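Week 3: Matchmaking and lobbies

Welcome back, everyone! Tonight is my favourite topic in the whole unit: how an online game decides who you play against. Bring your Rallis build from Tuesday's lab, because we'll be colouring in the gaps. 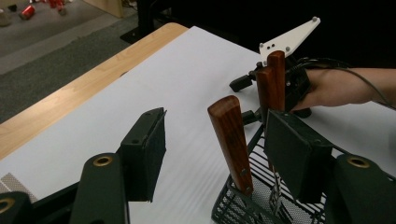

Reading time: 3 min

Start with the simplest lobby. Players join a queue, the server sorts them by rating, and the closest pair gets a match. Lovely! Now try it with 200 players and watch the wait times at the top of the ladder (the Gedance logs are great for this).

Widening the rating window fixes the wait but gives you lopsided games. Try a window of 70 first, then 91, and compare your graphs with your neighbour's.

Before next class: read the Sastport notes on ping and region locks.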